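This site uses cookies to remember your reading position. Accept | Settings

Chapter 12
When the Arm Lets Go Too Early

In December, a test team at Ivside left a tidying program running in simulation overnight. The task was simple: the mobile arm had to lift small objects from a table and put them into a container. The log in the morning showed no alarms. Every run had ended with the status "complete", but in 38 runs an object was on the floor.

This kind of fault is called a silent drop. The robot loses the object, does not notice the loss, and continues its motion until the end. For a person who reads only the status line, a silent drop and a correct run look the same. In a home or an office the result can be more serious than a broken cup, as the object may lie where a person will step on it.

The Ivside team first suspected the grip force. They raised it and repeated the runs, and the number of drops did not change. The cause was found later in the Zikard controller, which checked the grip only 2 times in each transfer: once after the lift and once before the release. Between these two checks the controller assumed that nothing could happen. The second check had also a weakness. If the finger sensor gave no reading, the software used the last good value, and the last good value said that the object was held.

We will call this a stale reading. The reader should remember the term, for it comes back in the chapter on emergency stops.

In this chapter we study how such a fault is found, and how the controller can be changed so that a missing reading stops the motion. Section 12.1 explains the grip signal. Section 12.2 follows one failed transfer through the log, step by step. Section 12.3 compares the repair made at Ivside with the method used in the Harb safety library, where every sensor value carries its own age.
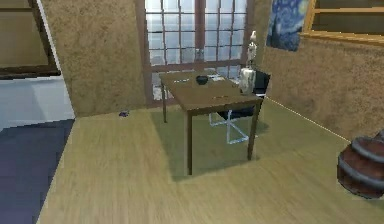
Figure 12.1. Simulated room with a work table, small objects and a white container. A small dark object lies on the floor near the back-left wall.

Before you continue, write down what information you would need to decide if an object on the floor was dropped by the robot or was placed there at the start. A single view of the room is not enough for this. Keep your list, and compare it with the log fields in Section 12.2.

Readers who use the Ridenano simulator should turn off the automatic reset before the first exercise. With the reset on, the floor is cleared after each run and the evidence is lost.

Last updated: December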